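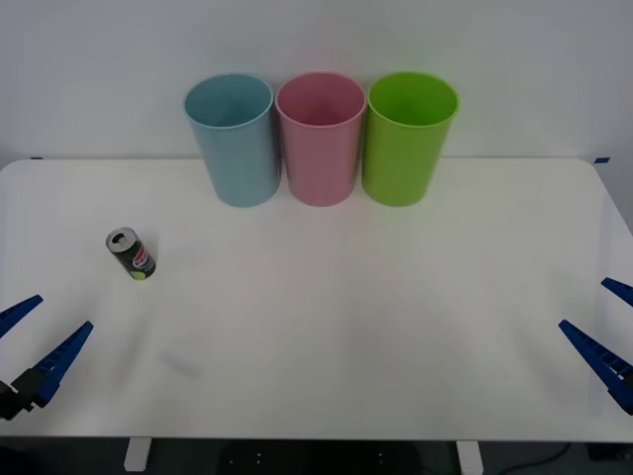
Front camera view, start of an episode: cups at the back, can on the left, both grippers open.

prasby-cups-and-can

README for the two-arm tabletop recordings made at the Prasby shared workshop. This covers what is in the folder, how it was recorded and what to watch out for if you train on it.

Summary

Episodes recorded: 1,847
Episodes kept: 1,566
Episodes held back for testing: 13 from each task, taken out of the kept set
Arms: two, mounted at the front of the table, left and right
Cameras: one, fixed
Control: by hand, using a pair of leader arms
Licence: free for any use, please credit the workshop

The arms

Both arms are the Vatum design, built from the public drawings with a few changes. The jaw fingers are our own. They are printed in blue, with ridges along the inside edges, and they bolt to a black bracket. The first set had smooth faces and dropped cups too often. Left and right fingers come from the same file, so you only need to print one part four times.

The motor boards run Acheampong firmware, version 2. Version 1 reports the gripper opening backwards on the right arm. If you have recordings of your own from version 1, flip that value before mixing them with ours.

Tasks

can_to_back – pick up the can and set it down behind its starting place.
cup_swap – exchange two of the cups, using both arms.
cup_line – bring scattered cups back into a row along the back edge.
stack – put the cups inside one another, in any order.

The cups are plastic, in light blue, pink and lime green. The task text names them by colour ("put the pink cup on the left"). The can is an ordinary drinks can with the pull tab open. We used cans of more than one make, so don't rely on the printing on the side.

Files

episodes/ – one folder per episode, with the video and a table of joint positions
tasks.csv – episode number, task name, task text
dropped.csv – episodes left out, with a short reason
calib/ – camera settings and arm zero positions
fingers/ – the print file for the jaws

Joint positions are in degrees. Gripper opening runs from 0 (closed) to 1 (fully open). Time stamps start at zero in every episode. Nothing was smoothed or filtered.

Why episodes were dropped

Most of the missing ones are dull: a motor cut out, the video stopped early, or the driver gave up and pressed the wrong pedal. We kept failed grasps when the driver went on to finish the task. Those are marked "retry" in tasks.csv.

Known problems

The table was nudged in August and put back by eye. Episodes before and after that have separate files in calib/. Use the right one or the arms will be out by a finger's width.

Daylight changes through the set. Everything recorded after 4 pm is under the ceiling lights only.

Joint 5 on the left arm has some play in it. You will see small jumps in the readings when it changes direction.

Video and joint readings can drift apart in long episodes. The loader cuts every episode at 3,000 steps, and below that the drift has not caused us trouble.

Loading

The loader script is load.py. Point it at the episodes folder and give it a task name, or leave the name out to get everything. It needs Bilia installed for reading the video. Older copies of Bilia swap the red and blue channels – if the cups come out the wrong colours, update it first.

To do

Upload the spare calibration board drawing
Add wrist cameras
Record stack again with the left joint 5 replaced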